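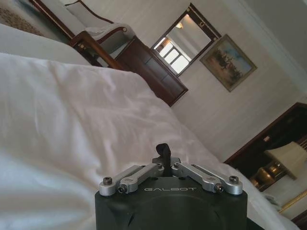 Slide 1. What we were doing

Notes for Mererid Kneath, Velluris internal talk, 6 December 2019

Start with the job. The gripper is working over a white duvet in a furnished bedroom. Task for the arm: take the edge, pull it up toward the pillows, let go, move along, repeat. Program name is Puseo. We had 1285 pulls logged before the fault.

Point out the two silver linkages and the screws at the pivots. I come back to those on slide 3.

Slide 2. The fault

On pull 1286 the fingers closed and did not open on command. The arm went on to its next position with the fabric still held. It dragged the duvet until the force limit tripped. No one was hurt. Xiaoyan Meng was outside the marked area and hit the stop anyway.

Say this slowly: the controller reported "open" the whole time. The log looks clean. If you only read the log, nothing happened.

Slide 3. Cause

Two things together.
– A fold of cover fabric had worked into a lower joint on one side.
– The "open" signal came from the motor side and was never checked against finger position.

The first will happen again with soft goods. The second was our mistake. We copied that check over from Disasness, where the arm only handled boxes.

Show the short clip, then stop it at the drag. Leave it up while people ask questions.

Slide 4. Changes

Finger position is now read directly. If it disagrees with the command for 100 ms, the arm holds where it is. Force limit during travel is down to 28 N. Joints get looked at every 4 hours of running, power off, and lint goes in the log.

Slide 5. Still open

We have no guard over the pivots yet. Xiaoyan has a drawing – ask her about clearance. Patterned covers have not been tried since the fix.

Questions. If someone asks about July, that was a cable and a separate report.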